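The bottom drawer held price tags, 200 to a box, and it had never been a popular drawer. You had to squat for it. Cyril Haworth had squatted for it since January, and when Gudard offered the shop a machine on trial, he put "bottom drawer" first on the list of duties and underlined it.

Ketsara Ratanaporn had put "bathroom." They settled on the drawer because the man from Gudard went quiet when he read the other one.

The machine was called Phromma. It came with a binder of 200 pages and Baltazar Galindo, who had read the first 40 and was very open about it. He walked it to the cabinet, said "Get the price tags," and folded his arms like a father at a swimming pool.

Phromma looked down at the cabinet. It went on looking for a good long while.
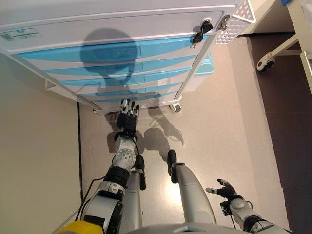
"Is it thinking?" said Cyril.

"It's planning," said Baltazar.

"What's the difference?"

"Planning's on the invoice."

Ketsara had a customer, so she went out front, sold a kettle, talked the woman out of a second kettle, wrapped the first one, and came back. Baltazar hadn't unfolded his arms. Cyril had found the stool.

"It's got the right drawer," he told her, with a pride she hadn't heard from him when his daughter passed the bar.

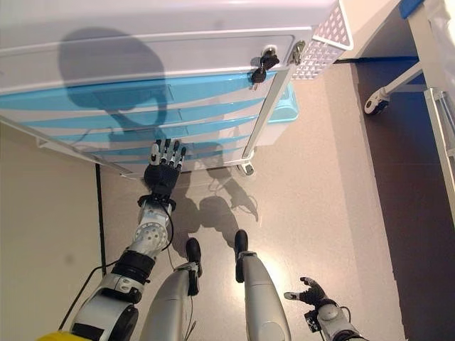 *One hand at the bottom drawer, keys hanging from the lock.*

The trouble was the wheels. The cabinet had casters, and everyone at the shop knew you braced the thing with your left foot while you pulled, the way you know which stair creaks. It hadn't occurred to anyone to put this in writing. Phromma pulled, and the whole cabinet came out to meet it. Phromma took a step back, to be polite. The cabinet followed.

"Tell it to use its foot," said Ketsara.

"Its feet are for walking," said Baltazar.

"So are mine."

He turned to the binder. Feet were past page 40. Cyril offered to hold the cabinet still, and did, leaning on it with his whole weight and explaining to Phromma how one eased the drawer up a little first, on account of the runner. Phromma let its hand drop and appeared to listen. It was a better listener than anyone Cyril had trained at that register, and he got onto the subject of the runner's history.
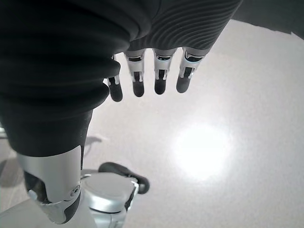

By lunch they had the drawer open. To be fair to all parties, Phromma had pulled it, while Cyril held the cabinet, Baltazar held the cable out of the way, and Ketsara stood in the doorway telling a man with a toaster that someone would be right with him. That made three people and a machine on the job. Before, it had been Cyril and his knees.

The price tags weren't in there. Cyril remembered, slowly, that he'd moved them up top before the demonstration so they wouldn't get damaged.

"Should it look up top?" he asked.

"That's a new task," said Baltazar, and wrote it down as one.
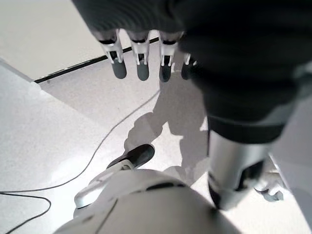
Asger Hauksdóttir wanted to know, over the phone that afternoon, whether the thing could do the drawer or not, because the Kidmont store had been offered one too and had a drawer of its own to think about.

Ketsara looked through the doorway. Cyril was back on the stool, on to the top drawer now, and Baltazar was taking notes.

"It can do it with help," she said.

"How much help?"

"How many people have you got?"

Asger said two, and one of them was part-time. Ketsara told him to wait a year. Then she went in and got the price tags herself, since the man with the toaster was still standing there, and he wanted to know what it cost.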